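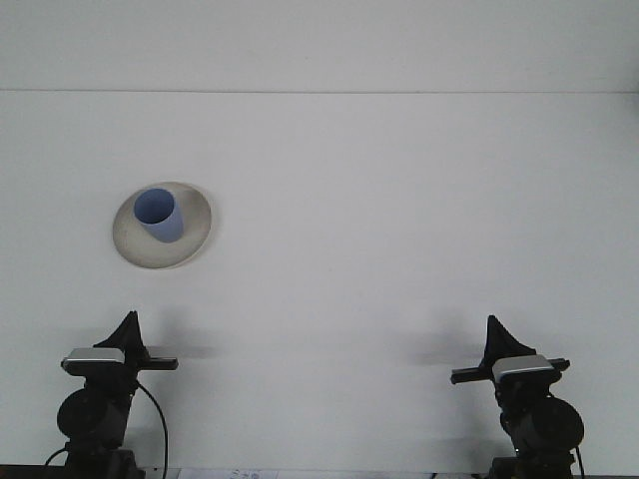
Home Forums Gadgets & Home Tech New Posts Search Log in

Can a machine do the dishes yet? (and I don't mean the dishwasher)

kbuschmann
OK so I've been going back and forth with my brother Jörg over this since February and I want some outside opinions. He's convinced that in a couple of years we'll all have something with two arms in the kitchen clearing the table and putting things away. I run the back end of a small cafe, so I'd love that more than anybody. But I look at what my evening shift does between closing and lights out and I can't see it.

We're talking cups off saucers, plates scraped, stack by size, wipe, load, unload, dry the stuff the washer leaves puddles in, shelve it. None of it is hard. My newest hire had it down by the end of her first shift. So where are we really? Has anyone here used a machine for this kind of thing, or worked near one?
– Kai

timo_k
Worked near one, yes. I did maintenance at a parts plant for years and we had arms that could put a bearing in the same spot all day long and never complain. Beautiful to watch! But the bearing always came in the same tray, the same way up. Move the tray a finger's width and you got a crash and a phone call to me at 3 a.m.

A cup on a plate is a whole different animal. You've got two things that look like one thing. Do you pick up the cup, or the plate with the cup on it? You and I decide that without thinking.

ratano_fan
That's the old way of doing it though, Timo. The newer stuff isn't programmed to a spot. They learn it from people doing the job over and over. I've watched a ton of these clips (too many, ask my wife) and moving a cup from one place to another on a clean table is pretty much the starter task now. Two arms, simple grippers, done. I'd say that part is solved or close to it.

timo_k
Clean table. You said it yourself. Come look at my table.

JoergB
Brother here, hi. I never said a couple of years for everything, I said a couple of years for clearing and loading. Folding fitted sheets can wait. Kai is also leaving out that he has a Ratano floor scrubber at the cafe that he swore he would never buy and now he talks to it.

kbuschmann
I do not talk to it. I talk near it.

And the scrubber is kind of my point. It does one flat floor. I still pick up the chairs, I still fish the napkins out of the corner by the cooler, and it still gets stuck on the mat. I counted up one bad week and I had rescued it 12 times. Would I give it back? No way. But it didn't take a person off the schedule.

wako_kiros
I'll disagree with pretty much everybody, a little. I do laundry and kitchen for a care home, and the question I care about is what happens with the odd stuff. On a normal day I handle 170 cups, give or take whoever wants a second coffee. Most are the same cup. Fine, give those to a machine today if it's fast enough. Then there's one with a spoon stuck in it, one with a denture in it (yes), one with a chip on the rim that somebody has to catch before it goes back out. The chip is what worries me. A person feels it with a thumb.

So for me it's "yes for the boring ones, if I'm standing there." And then I'm standing there.

ratano_fan
Fair, but if you're standing there doing something more useful, isn't that a win? You could watch two or three stations.

wako_kiros
Maybe. Depends on how often it calls me over. If it's like Kai's scrubber I'd sooner do the cups.

D_Ostermann
Long-time lurker, I build shop fixtures for a living. Everyone is talking about grabbing and I think the letting go is harder. Set a cup down a hair too high and it drops and rattles. A hair too low and you're pushing it into the plate. Put it off center and it's fine until someone lifts the plate. I had a helper at Thiele who could not set a glass down quietly to save his life, and he had ten fingers and good eyes.

Also, speed. Nobody puts a clock in those clips. Look for the little "4x" in the corner before you get excited, ratano_fan.

ratano_fan
OK the 4x thing is true and it bugs me too. Some of them do run at real speed now though! Slow, but real. Slow is fine with me at home. I'm asleep. It can take until breakfast to clear the table for all I care.

timo_k
Now THAT I'd go along with. Home at night, no hurry, plastic cups. Put it in a cafe on a Saturday rush and I want to be in another building.

kbuschmann
Jörg is going to screenshot that and send it to our mother.

So what does one of these cost? The only quote I've ever had for anything with an arm was from a dealer in Kunonham and it was 2616 for the stand and the safety mat. The arm was "on request." I did not request.

D_Ostermann
Sounds right for a decent stand. And get a price on the service plan before anything else. Grippers wear, cables wear. The cable is always the first thing to go on anything that moves, I'd bet money on it.

timo_k
Cables, 100 percent. I had a drawer of nothing but cables.

JoergB
Nobody has told me I'm wrong yet, I'd like that noted. I'll put up a Zamia dinner (their lamb, Kai, not the soup) that there's something clearing cups in a regular restaurant kitchen here before Kai replaces his espresso machine.

kbuschmann
My espresso machine is dying as we speak, so you're on.

wako_kiros
Can I get in on the lamb? I'm with Kai on cafes and with Jörg on homes, so I figure I eat either way.

timo_k
Kai, what's it doing, the espresso machine? If it's losing pressure check the pump first. Start a new thread, and put the model number in.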